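Progress report to the Ghorbani Fund for Local Screen Work
Project: Second Chance Stage, a talent competition series for regional television
Reporting period: March to the end of casting
Prepared by: Everaldo Evangelista, series producer, Liklow Pictures

1. Where we are now

Casting is finished and we have our group. In the last report I wrote that we expected to choose the performers before the end of winter. We were late by three weeks, and I want to explain this first, so that you do not have to look for it in the tables.

We received 298 applications. This is more than we planned to read, and every applicant had sent a video. Our two casting assistants watched all of them to the end. I had told them they could stop after one minute when the answer was clear, but they did not want to do this, and when I saw the result I was glad. Two of the people we finally selected had very weak openings and became interesting only later in the video.

From the applications we invited singers, dancers and two magicians to the audition days in Ernbridge. The auditions took place in the old music school on Canal Street, which the town gave us at a reduced price. The heating in the large hall did not work on the first morning. We moved the dancers to the smaller room until lunch, and the schedule moved with them.

2. The format

As you know from our application, each performer in the series had some public success many years ago and then left the business. One won a children's song contest. One was in a dance group that had a summer hit. One read the weather on a regional channel and was well known for her hats. They come back, they learn a skill which is new to them, and they perform it in front of an audience.

After the discussion with your office in the last period we made these changes:

The number of studio episodes is now 6. The earlier plan had eight, but the budget for eight was too thin and we would have seen this on the screen.

The public vote will open at the beginning of the show and close before the last performance is repeated. The earlier version, with the vote open overnight, was more expensive and our broadcaster did not like it.

No performer leaves in the first episode. The jury asked for this, and I agree with them. In the pilot recording the audience was not ready to lose a person they had met forty minutes before.

The jury has 3 members. The fourth chair, which was discussed for a guest, stays empty in the budget and also in the studio plan. If a good guest becomes available I will write to you separately before we promise anything.

3. Training and the performers

Training began on a Tuesday, in the rehearsal rooms in Arnedthorpe. Each performer has a coach for four hours a day, with a free day after every third day of work. The free day was not in the first schedule. We added it when one of the dancers had pain in her ankle. She saw a doctor, she rested, and she is again in full training.

The group works well together, but it would not be correct to say that there are no difficulties. One performer was unhappy that his old song was mentioned in the press text without asking him. He was right. We took the sentence out, and from now on every performer reads the text about himself or herself before it goes to the newspapers. This costs us one more day for each press release.

A second difficulty is the travel. Most of the group live near Ernbridge and the bus to Arnedthorpe arrives too late for the morning session. We have rented a minibus for the training weeks. The cost is in line 14 of the budget table, and it was taken from the money for location filming, where we had a small reserve.
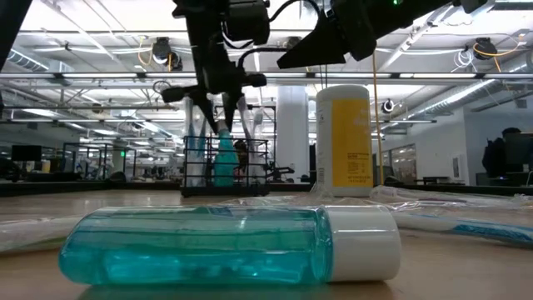
A tabletop with a bottle of teal liquid in front of a black wire rack.

4. Studio and technical work

The studio contract is signed. We have the main stage for all recording days and the small stage for rehearsals, but not on the weekends. The set designer has delivered the second version of the drawings. The stairs in the center of the stage are now lower – the first version looked beautiful and was not possible for people in heavy costumes.

The lighting test was good. The sound test was less good. In the back rows the spoken parts are difficult to understand when the band microphones are open. The sound supervisor has proposed to turn the two side speakers and to add a small delay. We will test this again with people in the seats, as an empty hall gives a different result.

The band has 4 musicians. They have the arrangements for the first two episodes, and the others are being written. For one song we still do not have the permission of the publisher. We have a replacement ready and the performer has already started to learn it, so the recording does not depend on the answer.

5. Money

We have spent 41 percent of the grant. The plan for this point was 44 percent. The difference comes mainly from the set, where the second payment to the workshop has moved to the next period. I do not count it as a saving.

Costs which are higher than planned: the minibus, the extra days of casting, and the insurance for the dancers.

Costs which are lower than planned: the audition rooms, the printed material, and the music rights for the opening titles, which our composer has written new.

The full table is attached to the e-mail, together with the copies of the larger invoices. Two invoices from the casting days are missing and I have asked for them again.

6. Publicity

The first announcement went out with only the title and the names of the jury. The regional newspapers printed it, and one radio station invited us for a talk in the morning program. The names of the performers will be announced in two groups. Until then we ask everybody who has the list, also in your office, to keep it private. One name was already guessed correctly by a reader in the comments of a newspaper, and we did not answer.

The logo of the fund is in the draft of the closing titles. Please check the size and the color and send me your corrections.

7. Next period

Second sound test with an audience of students
Costume fitting for all performers
Recording of episodes one and two
Announcement of the first group of names
Delivery of the rough cut of episode one to the broadcaster and to you

8. Decisions we need from you

Please confirm that the move from eight to six episodes can be recorded as a change in the existing agreement, without a new application. Your office said this by telephone, and I would like to have it in writing for our accountant.

Please tell us also if a person from the fund wants to be present at the first recording. We keep two seats in row C until we have your answer.

Everaldo Evangelista
Liklow Pictures, Ernbridge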